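Progress report to Kallunside, second period
Maintenance and setup of the tabletop cell at the Lasitz workshop
28th July

1. Summary

In this period the cell was out of work for nine days, and the rest of the time it ran in the normal way. The stop was caused by the wrist cable of the arm, which I describe in section 2. The cable is replaced, the arm is calibrated again, and the plate task is running with the new settings. Two points from the April plan are still open: the spare gripper fingers and the second light. I ask for a decision on one of them at the end.

2. Repair of the wrist cable

The first sign was a gripper that lost its position reading for a short moment, only when the last joint was turned far to the left. At first I suspected the controller and changed its supply, but the fault came back the same afternoon. I then moved the joint slowly by hand with the power off and measured the cable with a meter. Near the clamp one wire opened and closed with the movement.

The clamp was mounted too tight when the cell was built, and the cable had no free loop. The new cable from Cliron is of the same type but 400 mm longer. I made a loop behind the fourth joint and fixed it with two soft straps in place of the metal clamp. The old clamp is kept in the drawer with the broken cable, in case Cliron wishes to see them. Delivery took most of the nine days; the work itself was finished in one morning.

3. Calibration and table setup

After the repair the arm did not reach its old points exactly. The error was small near the base and bigger on the far side of the table — enough to touch the rim of a plate when the gripper should pass beside it. I repeated the full calibration with the fixed camera and saved the result as set 428 in the cell log. The earlier set is not deleted, but it should not be loaded any more.

I also put down the cloth with the printed grid again, and pulled it flat before the calibration.

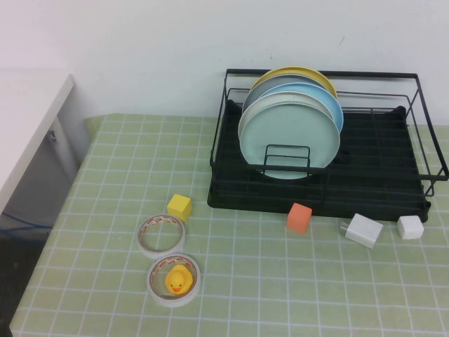 The table setup is now the part of the cell which needs the most daily attention. The rack has no fixed mount, so it can move a little when the gripper pushes against it, and after such a push the stored positions are no longer good. Before the first run of each day I compare the front edge of the drip tray with the white lines of the cloth, and if it does not agree with the setup sheet I move the rack back by hand. The plates stand upright at the left end and lean backward on each other, with the small wire loop in front of them, and the program takes the pale mint-green one as its first target because it is at the front. The gray and the sky-blue plate are more difficult, as they overlap and the gripper must enter in a narrow space. For these I reduced the approach speed and raised the point where the fingers begin to close.

The small objects on the cloth are used for a separate short test of grip force. The cubes are easy. The USB power adapter lies flat with its prongs to the side and gives more trouble, so the fingers must come down at the same angle as the adapter. I wrote this angle as a parameter which the operator can change without opening the program.

4. Regular care

The weekly care is now written on one page and hangs next to the controller. It contains cleaning of the finger pads, a look at the two straps and the cable loop, a check of the screws at the base, and a backup of the log. The finger pads from Grajales are worn on the inner side after five weeks of use. They still hold the plates, but I would not like to wait longer than the end of the next period to change them.

The emergency stop was tested before the cell went back to work and it functions as it should.

5. Costs and open points

The cable and the straps were paid from the repair budget, and no extra money is asked for them. The second light is delayed by the supplier and I have no new date. Until it comes, I keep the exposure of the camera fixed and run the calibration check in the morning.

For the gripper fingers I ask Kallunside to choose between a new pair of pads only, or a complete spare set with fingers and pads together. The complete set costs more, but with it the cell can continue while a worn pair is being repaired. I recommend the complete set, and I would be glad to have the answer before I place the next order with Grajales.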